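We use cookies to remember your basket and measure visits. Accept | Manage settings

Juhl JX-7 Joint Sealant, Traffic Grade

Single-part, self-leveling polyurethane sealant for horizontal expansion joints in stone, concrete and brick paving. Supplied by Gorkdale Paving Supply in pails, dark gray only. Cures by reaction with moisture in the air. No mixing is needed.

Use JX-7 in plazas, sidewalks, parking decks and loading areas. It is not rated for pools, fuel bays or any joint that stays under water. For slopes steeper than 5 percent, order the non-sag version (JX-7N), which is tooled by hand.

Joint faces must be clean, dry and sound. Remove old sealant completely and grind back to bare stone or concrete. Set closed-cell backer rod one size larger than the gap, and do not puncture it – trapped air will blister the surface. Sealant depth should be half the joint width. Porous stone needs Zamex primer on both faces; let it dry until tacky before pouring.

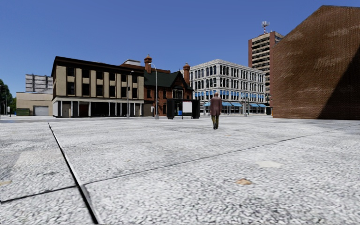 Pour in one pass from one end and keep the nozzle just above the rod. Stop slightly below the paving surface, so that wheels and snow shovels do not touch the sealant. Keep foot traffic off for 24 hours and vehicles off for 5 days. Cold or very dry air slows the cure.

Movement rating: 25 percent in extension or compression
Pail size: 5 gallons
Color: dark gray
Shelf life: 12 months, unopened
Pallet weight: 2,180 lb
Primer: Zamex, sold separately

Pallet orders ship from the Wavwood warehouse and need a forklift or dock at the delivery point. Opened pails cannot be returned.

Data sheet revised 2021-06-17.

Comments (3)

Villads Dalsgaard
Can this go over old silicone if the silicone is still firmly stuck?

Glória Marinho, Gorkdale technical desk
No. Polyurethane will not bond to silicone. Cut it out and grind both faces, then prime.

Sigrún Stougaard
Used four pails on a granite forecourt. Levels well. The lids are hard to get off without a proper pail opener – order one with it.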